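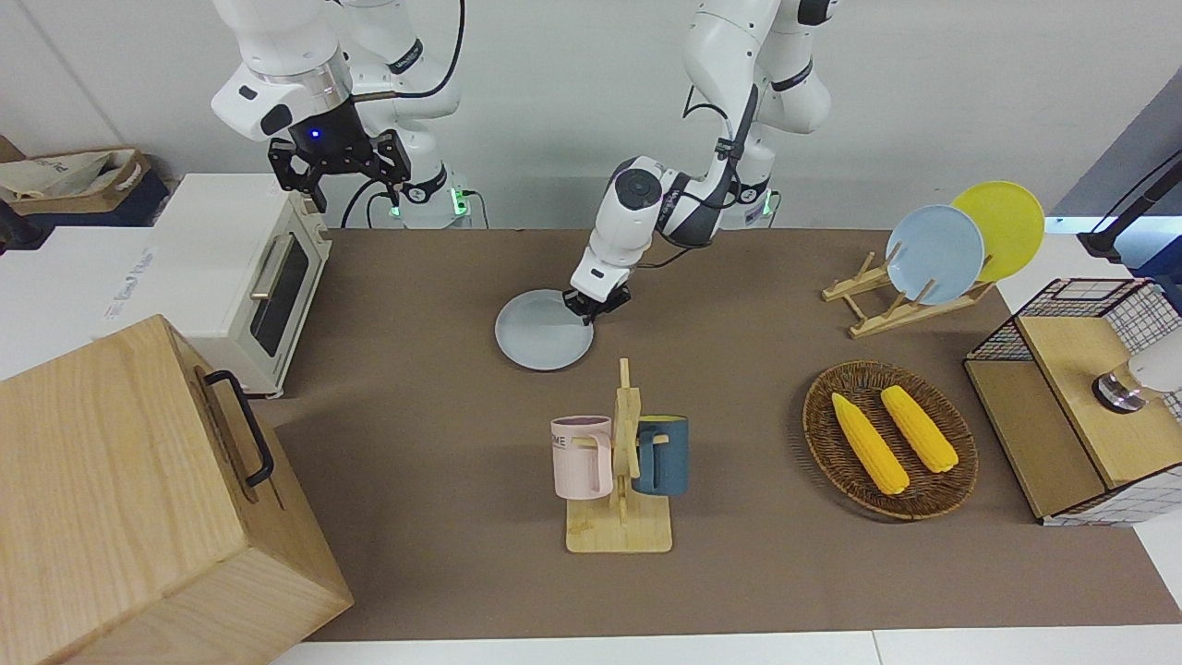 Dish rack, mug tree and corn basket on the brown mat.

Kitchen Table Gallery

Gavin Baxter keeps this gallery of small kitchen wares and how they sit together on a table. The page was last updated September 28, 2025. It has two pictures for now, and the rest of the set will go up in December.

The dish rack is light-coloured wood, with slats crossed in an X and upright pegs to hold the plates on edge. A light blue plate stands in front and a yellow one leans behind it. A third plate, lying flat on the mat, matches the blue.

The mugs hang by their handles from a wooden mug tree with a flat base — pale pink on the left with dark lettering, dark teal-blue on the right with a yellow lining. We like a tree for everyday mugs, as it frees up a shelf and takes very little room on the bench.

Tabletop, second view
The corn has its own round tray in woven wicker, with a coiled rim and the weave running in rings. Two cobs lie side by side in it. The grey plate, the mug rack, a small lidded container, a wooden cabinet and the white toaster oven share the same table. 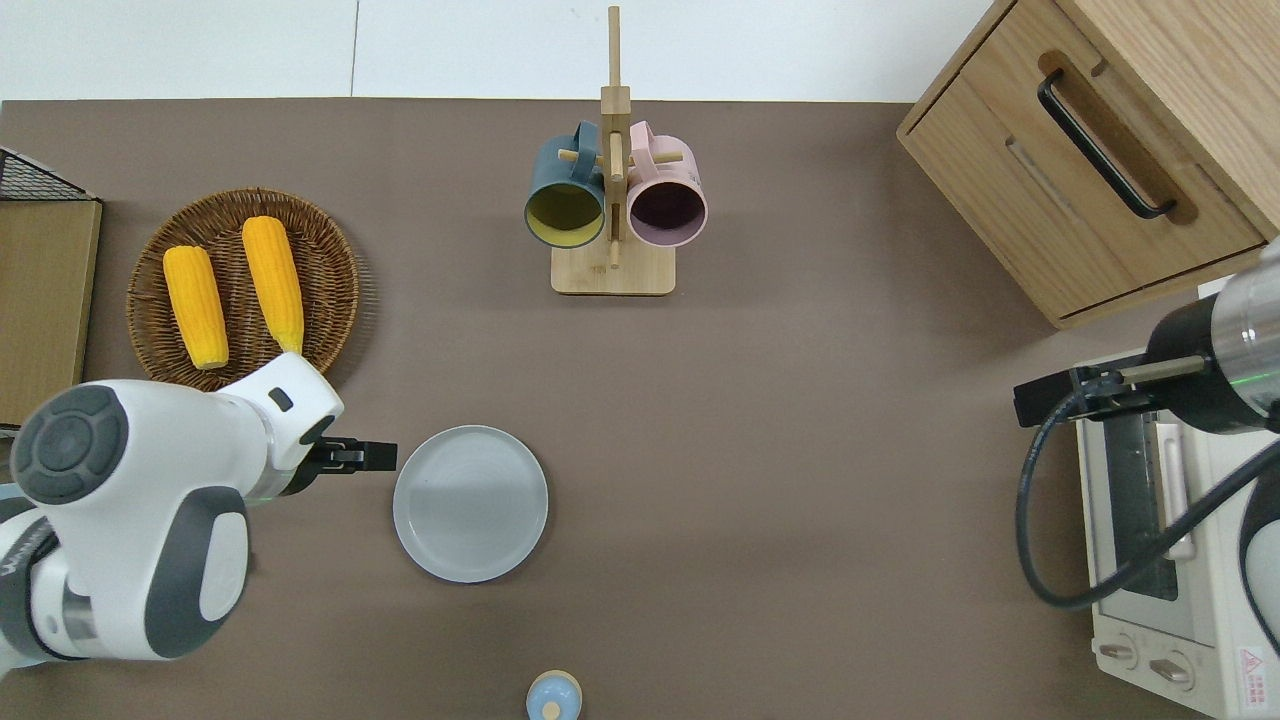 Notes on care
Wipe wicker with a barely damp cloth and let it air dry. Wooden racks can be washed by hand, but don't leave them to soak. A little food-safe oil twice a year keeps the colour from going dull.

More from the gallery
The Olten pages cover cutlery and trays. Glassware is listed under Gondal, which now has more than 286 entries. Questions about any piece can be sent to Gavin through the contact page.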